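4.2 The table as a place where the day is told

We came to this part of the study a little sideways. Our first interviews in Norkthorpe were meant to be about shopping and cooking, and it was only when Golnar Heydari began reading the transcripts aloud in March that we heard how often people drifted away from food and toward the table itself.
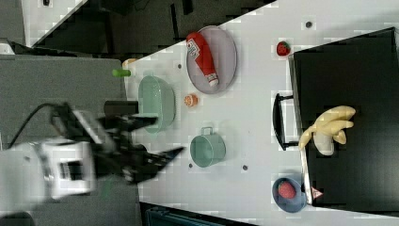

Figure 3. A white tabletop with a green bowl, a plate and a mug.

Of the 57 households that kept a meal diary for us, 12 ate their evening meal at the same table every night, and these were the families who wrote the longest entries. One mother filled most of a notebook page with who had sat where, and gave the soup a single line. Her teenage son, writing separately, did much the same – though he left out the soup altogether.

We coded 459 entries in all, following the scheme set out by Heo and Taheri in our pilot study, and sorted the talk they recorded into 7 kinds. News of the day was by far the most common, and we were glad to find that teasing came second. Complaints about the food were rarer than any of us had guessed, and most of them came from the person who had cooked it.

Older couples were a case of their own. Several told us that they talked very little over supper and liked it that way, and we have tried to treat those quiet meals with the same care as the noisy ones – a point we return to in Section 5.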